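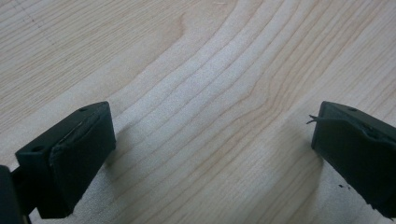

The Dulside Gripper Course is a one-term student project in robot manipulation taught at Dulside Technical College. Students use a pair of hand-held grippers to carry out tabletop tasks, and the recordings are used to train a control policy for a two-armed robot. The course is open to second-year students in the automation program and is graded on a pass or fail basis.

History

The course grew out of the Dondeck Club, a student group that built line-following vehicles and small sorting machines. When the club moved to the college's east building, its members proposed a project on two-handed work, and the department adopted it as an elective. The first class had 33 students. Enrollment was later capped because floor space was limited.

Equipment

Each student works with two grippers, one per hand. The current model, named Duggan, has two opposed fingers with padded inner faces. The pads are treated as wear parts and are checked before each session for peeling, tearing and stray fibers. An earlier model, Mallero, had a single moving finger and was withdrawn after one term — it could not hold tubes or other soft packaging without turning them.

Work takes place at light-colored tables with a wood-grain top. Numbers painted on the floor identify the stations.

Tasks

Tasks are set in order of difficulty. The introductory task uses one rigid object and one hand. Later tasks involve both hands, deformable objects and containers with inner dividers. In a typical two-handed task, a squeeze tube is laid on the table in front of an open bin, and the student approaches it with a gripper from each side.
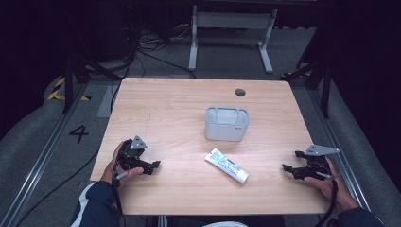
Data and assessment

A recording is accepted if the task is finished without a dropped object and without either hand leaving the gripper. In its third term the course collected 597 recordings, of which 232 were rejected, most of them for dropped objects. Rejected recordings are kept in a separate set and used in a class exercise on failure labeling.

Students work in teams of 3. Each team submits its accepted recordings, a maintenance log for its grippers and a short written report. The final session, held on a Thursday, consists of a robot trial in which each team's policy is given ten attempts at one task. The trial score is reported to the team but does not affect the grade.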